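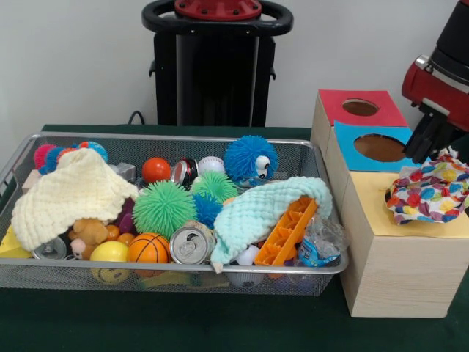

The mixed basket on its green cloth, with the two wooden boxes next to it.

Toy and Basket Library – Frequently Asked Questions
Last revised 4/11/19 by Ratree Suwannarat

Who can borrow a basket?
Any family or childminder who is a member. The membership is renewed every September. If you became a member later in the year, please ask me and I will tell you how much is left to pay.

What is a mixed basket?
It is a wire-mesh basket filled with toys and ordinary household items together. The children can touch, squeeze, sort and compare them. Usually there are spiky rubber balls, a fluffy creature with big eyes, a baseball, a block or two and something knitted. The contents change a little from one loan to the next, so please do not expect the same basket twice.

Why do you put a drinks can with the toys?
Children like very much the things which adults use. A can is smooth and makes a good noise, and it is different from the rubber balls. Before you give the basket to a child, please feel the opening and the edges of every can with your finger. If you find a sharp place, keep the can out and tell me when you return the basket. You will not pay for it.

Is the basket suitable for babies?
No. The mixed basket is for children from three years, with an adult sitting near. Some of the balls are small and the puffer toys have long soft threads which can be pulled off. For babies we have the Petchrat basket, which contains only large items.

What are the two knitted pieces for?
One is cream and one is pale green, both with a waffle texture. Most families lay them over the toys and let the child look underneath. They are also good for wrapping a ball, or for putting the teddy bear to bed.

Can I wash them?
Yes, at 30 degrees maximum, and dry them flat. Please do not use the tumble dryer – we lost one very nice blanket like this.

How do I clean the rubber and puffer toys?

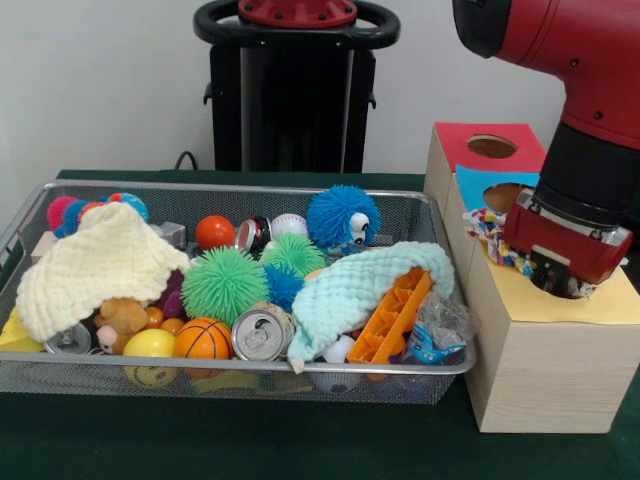 Use warm water with a little washing-up liquid, and rinse well. The spiky balls keep crumbs between the spikes, so an old toothbrush is useful. Leave everything on a towel overnight before you pack it. The wooden blocks must only be wiped with a damp cloth.

Is there a correct way to pack the basket?
There is no strict order, but it is easier if the hard things go in first and the knitted pieces last. Do not push the toys down to make the pile lower, please. The mesh bends, and after that the rim does not sit straight on the shelf.

Do the wooden boxes belong to the basket?
No, they are a separate loan. You can take them at the same time if they are free. On our list they are called Holtance boxes.

How long can I keep everything?
13 days. You can renew one time by telephone if no other family is waiting.

What happens if something is lost or broken?
Tell me, and do not worry too much. We have 32 baskets and small things disappear from them all the time, mostly under sofas. Only if the basket itself is damaged do we ask for a contribution.

May I donate toys?
Yes, with pleasure, if they are clean and complete. We cannot take toys with batteries at the moment. You may leave donations at the desk when we are open.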